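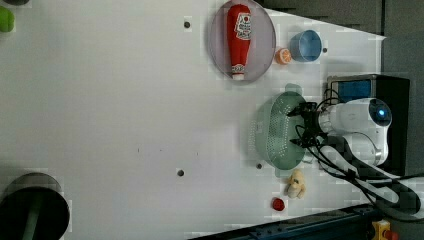

Dymphna Hegarty has read a lot of vulnerability write-ups, and she doesn't trust most of the scores attached to them. She runs patching for Brennan, a mid-sized payroll processor, and when the Starnoten session token bug was published with a rating near the top of the scale, her phone started buzzing before she had finished the advisory.

"Everyone sends you the number," she says. "I asked three people that morning which function was affected and none of them had got that far."

The bug is in how Starnoten, a single sign-on library, checks the expiry field in a token. If the field is present but empty, older releases treat the token as having no expiry. An attacker who gets hold of a stale token and can alter it may be able to keep using it. The catch, for Hegarty, is in the word "alter." The token is signed, and the flaw only matters where signature checking has been relaxed for internal services.

"Which people do," she admits. "We did, on two services. I'm not going to pretend we were clean. But that's a very different sentence from 'attackers can log in as anyone,' and I saw that sentence in four newsletters."

Her team searched its own code and found 168 places that called the library. Of those, 40 went through the relaxed path. The vendor scanner, a product called Drolness, reported 2,892 findings for the same systems. Hegarty had someone go through the list, and 1,759 were duplicates of one another, the same file counted again in every container image that carried it.

I put it to her that a noisy scanner is still better than a quiet one. She doesn't agree.

"Better for whom? I had a person doing that for almost the whole week. The two services that mattered were fixed by lunchtime on the first day, and we found those with a text search."

She is no kinder about the fix. The first patched release rejected empty expiry fields, as promised, but it also rejected tokens from an older Flaranley gateway that leaves the field out altogether. Brennan rolled it back, turned strict signature checking on everywhere, and waited for the second release.

Did that leave them exposed? "On paper, yes, the version was still old. Show me the route in, though. I asked our auditors for one and they sent me the score again."

She would like advisories to put the required configuration in the first paragraph, and she doubts it will happen. Brennan is now on the second patched release. The Drolness report still lists the issue as open on 11 hosts, all of them switched off in December.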